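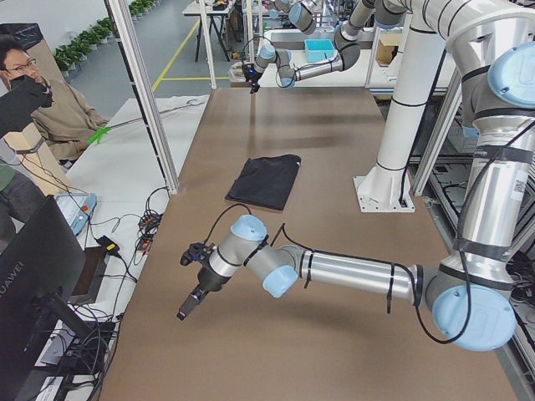
Cable dressing on the near arm, Ernska cell. We lose the wrist camera feed when J6 goes past its midpoint, and the dropouts began after I re-routed the lead in July. It leaves the wrist, comes back along the arm and hangs in a loop under the long link before running down to the shoulder. The link itself has cable ties on it. Should that loop be pulled up and tied, or left free?

gavrila_rig
Leave slack at the elbow, none under the link. A hanging loop will catch the cloth sooner or later. Ties at 298 mm spacing are too far apart for a lead that thin.

Budutell
Disagree. Tie it tight along the link and the flexing all ends up at the wrist connector. We went through 4 leads that way on the Clistusis cell. Fit a strain relief at the camera first, then shorten the loop.

gavrila_rig
I said slack at the elbow. That isn't tight.

Budutell
It is if J5 and J6 move together. Run both to their limits by hand and look at the plug.

offset_tool
Does the far arm drop out as well? Its leads trail from the wrist too. If both go, I'd look at the hub or the supply before touching any ties.

Original poster
Near arm only. I swapped the two hub ports and the fault stayed with the arm. Far one ran 12 hours clean.

offset_tool
Lead or plug, then. Power down, reseat, jog J6 at low speed with the feed open.

Original poster
Reseated, no change. Holding the plug sideways brings the feed back. New lead and a right-angle relief on order.

gavrila_rig
Still shorten the loop.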